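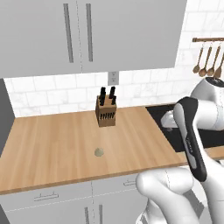
Hi all,

Thanks for the kind notes about the May joke digest. We're up to 177 one-liners in the Rulesby archive, and I do so enjoy reading them over my coffee (yes, even the duck ones, Gwilym!). Before the next batch goes out, two bits of housekeeping:

1. Please keep each joke under four lines. The long shaggy stories are lovely, but Stotell chops any message over 2,000 characters and we lose the punchline. 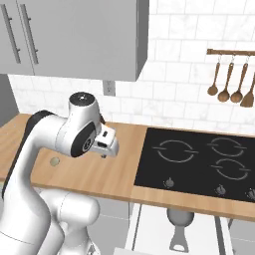
2. Puns get their own thread from now on. I know, I know, but a few of you did ask.

Now, to Gwilym's question from last night:

Gwilym Mostyn wrote:
> Is a joke still mine if my brother-in-law
> told it first but told it badly?

I'd say you can send it in, and put his name beside yours if he's the sort to check. Mine would be, bless him.

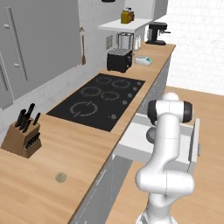
Muireann Fitzgerald thinks the brother-in-law should get full credit, and that telling it badly was probably the funniest part. I'm happy to go with that if the rest of you are.

Warmly, and keep them coming!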